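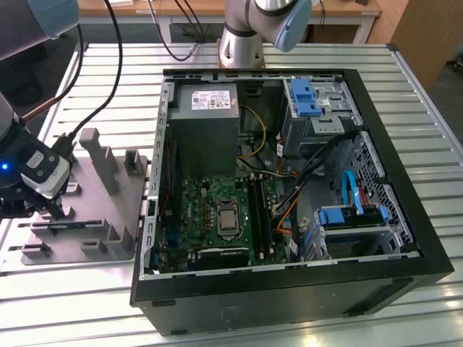

Stustum, the listed IT hardware leasing group, said operating profit for the half-year rose 3 per cent to £161 million, with lower depreciation charges offsetting weaker income from new contracts. Revenue was flat on a like-for-like basis.

The board held the interim dividend and left its full-year guidance unchanged. Net debt fell after the sale of the Prikavard printer business, which completed in the second quarter and is reported under discontinued operations.

Finance director Raghavendra Nambiar told analysts that customers were extending existing leases at reduced rates and putting off replacement orders. Extensions carry a higher margin but bring in less cash over the term. He expects the pattern to hold until November, when a large block of public sector agreements comes up for renewal.

Residual values were written down by 2 per cent across the desktop portfolio. The charge is included in cost of sales.

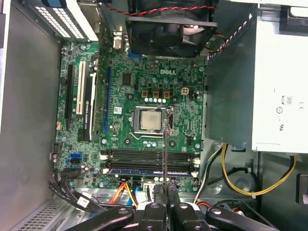 Shares and outlook

The shares closed at 313 pence, little changed on the day. Tharun Salian, an analyst at the broker Bhat, kept his "hold" rating and said the write-down was smaller than he had allowed for. He cut his revenue forecast for next year, citing price competition from Fekesport in the mid-sized company market.

Stustum will refinance its revolving credit facility before the year end. Terms have been agreed in principle with the existing lenders.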